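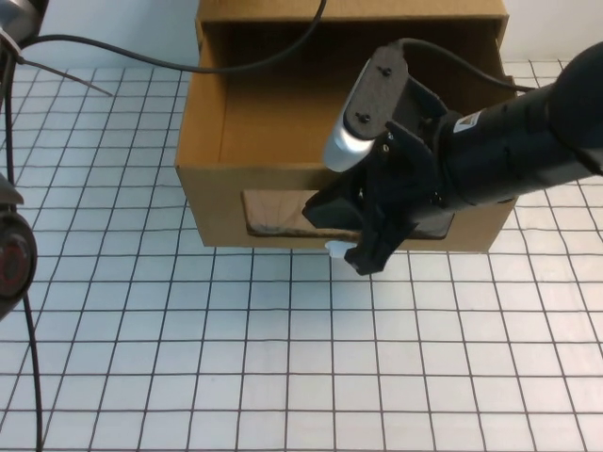
Nerevbridge to drop plastic film from parcel returns under new packaging rules

Retailers and couriers operating in Nerevbridge will have to accept returned goods in unlined cardboard from March, under packaging rules approved by the town's trading office.

The rules cover parcels handed in at staffed counters, lockers and shop desks. They end the present requirement for an outer plastic bag on any return weighing less than 11 kilograms. Heavier parcels are already exempt and are strapped to a pallet at the depot.

Under the new text, a box is acceptable if it holds its shape when lifted by two opposite sides, if the base is closed along its full length, and if the contents cannot fall out through any opening. Boxes may be reused, and old labels may be left in place provided the barcode has been struck through or covered. Paper tape is permitted. The minimum tape width is unchanged.

The trading office tested the change over one winter at the Steneck depot, on the eastern edge of the town. During the trial 464 returns were sent through the normal sorting line without a plastic outer bag. The depot recorded 11 parcels with damage to the contents. Seven of those had a split base seam, and the remaining four had been packed with heavy items loose inside a box of thin single-wall board.

The report on the trial says damp was a smaller problem than expected. Parcels were stored under a roof but not in a heated building, and moisture readings taken on arrival and at dispatch showed little change in most cases. Boxes left on a bare concrete floor overnight softened at the base, and the report advises that returns be kept on slatted shelves or pallets at all collection points. That advice has been written into the rules as a duty on the operator of the counter, with no charge to the sender.

Plundora, which runs the parcel lockers in the town centre and at the railway station, said it would need to change the sensors in its older units. The lockers identify a return by scanning a code printed on the plastic bag. From March the code will be issued on a paper label or shown on a phone screen, and the scanner will be moved from the inside of the door to the front panel. The company said the work would take one engineer half a day at each bank of lockers, and that no bank would be closed for longer than that.

Smaller shops have raised the question of storage. A returned item in a bag can be pressed flat against others, while boxes of mixed sizes take up more shelf space. The trading office has set a limit of 200 returns held at any one counter, after which the courier must make an extra collection on the same day. Shops with less than a set floor area may apply for a lower limit. Application forms will be available at the office and by post.

The rules do not apply to food, liquids, batteries or goods sent under medical contracts, all of which keep their existing packaging standards. Clothing may still be returned in a paper sack if the sack has at least 2 layers and a folded, glued end. Padded envelopes with a plastic lining will be accepted until existing stocks run out, with a final date to be fixed after a review.

Waste from returns has been collected with general commercial refuse in Nerevbridge, as the mixed film and label material could not be sorted at the local plant. Cardboard will go to the paper line, where boxes with paper tape can be pulped without further treatment. Boxes with plastic tape will be accepted, but the plant has asked counters to remove long strips before collection. Staples must be taken out.

Charges to senders remain as they are. The trading office said the cost of the bags, borne until now by the retailers, would not be replaced by any new fee, and that counters may not charge for checking a box before it is accepted. A counter that refuses a box must state the reason in writing on the refusal slip, using one of the codes listed in the rules.

Printed copies of the rules are held at the town library and the Steneck depot. Counter staff will receive a two-page summary with drawings of acceptable and unacceptable base seams before the change takes effect.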